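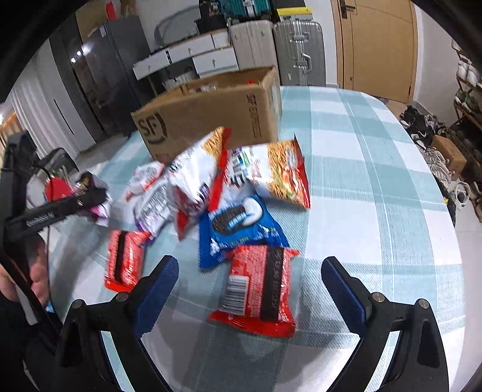

Snack packets and the carton on the checked cloth.

Rule 9

The rules from Plornlow ran to 56 lines, and Doğukan Şimşekoğlu had read all of them twice on the bus. Krešimir Radulović had read the first page.

"One packet per grip," Doğukan said. "Close on the body of the bag. Stay off the seam if you can. If the packet slips, put it back on the cloth and open the jaws all the way before you try again."

"And if it doesn't slip?"

"Then it goes in the box."

Krešimir worked his hand into a better position. He had done towels at Clollcombe for most of the spring, and towels forgave you. A bag of noodles crackled and slid and turned its back on you.

"What's rule 9?" he asked.

"No correcting with your free hand."

"I did that a minute ago."

"I saw. Mark the take."

Krešimir looked at the tablet on the chair. The count said 2,452, which was the total for the whole project, every table in every apartment from here to Avumthorpe. A person could let one take go by in a number like that. He said so.

"Milošević checks them," Doğukan said.

"All of them?"

"I don't know. She found two of mine in August."

"What were they?"

"I nudged a cup with my wrist. Both times. I thought it was out of view." He straightened the cloth where it had pulled. "She didn't yell. She asked me what the arm would learn from it, and I said it would learn to wait for a wrist."

Krešimir put his thumb on the screen and marked the take as bad. It asked for a reason. He typed "touched it" and then, after thinking, added "by hand, on purpose." The count went down by one.

"Slow on the approach this time," Doğukan said. "Rule 4. Stop above it, then close."
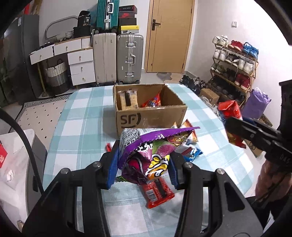 The Second Hour

They stopped for water and stood by the sink. Krešimir asked who had written the rules, and Doğukan said somebody at Plornlow who had clearly never opened a bag of chips.

"Rule 31 says not to crush the contents."

"How would they know?"

"They'd hear it, I guess."

Krešimir rinsed his glass and went back to the table. He picked a packet, stopped above it, and closed the jaws until they just held.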